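Student Robotics Program Enters Its Second Term

The Rostisthorpe Student Robotics Program has begun its second term with 27 students enrolled. Sessions are held after classes in the engineering annex and end at 5:30 p.m. Nima Arabzadeh continues as faculty adviser.

This term's principal assignment is a gear assembly task performed with two robot arms. Student teams are asked to place small metal gears on the pins of a round plate, using both arms where the task requires it. Each team writes its own control routine and keeps a written log of every attempt, including those that fail.
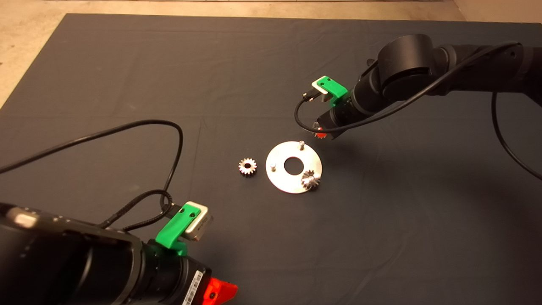

Teams will present their work at the Werkolberg Student Automation Meet in November. Entries are judged on a run of 90 seconds, followed by a short interview with the judges. Students who wish to attend must return the signed travel form to the program office before the end of October.

The program thanks the Mahmoudi Fund for its grant of $593 toward replacement parts. Families with questions about schedules or transportation may contact the office in Room 138.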